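The arm fund stands at $495, and I've had to admit that a robot arm costs more than $495. The one Magnus Dalgleish keeps emailing me about costs more than that in mounting hardware.

So on Tuesday I redid the spreadsheet. Simulation first, hardware later, possibly in retirement. A used graphics card from a guy in Catlow was $400, and the kitchen models came free with a sim package called Akelura. In there I own a microwave, a toaster, a steel pot and a very nice wood countertop. My real countertop is not that nice.

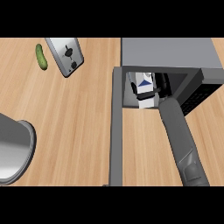
Gripper on the milk carton, microwave door open. Cost of milk: $0.

I've added a line for a gripper ($200, secondhand, "minor wear") and crossed it out again. Greer Kinnear says to price the power supply, the cables and the emergency stop before anything with fingers on it. She has bought 5 arms for her lab and still sounds tired talking about the second one.

The current plan is to keep renting nothing, buying nothing and moving groceries that don't exist. I'll look at the fund again in September, unless the dishwasher goes first.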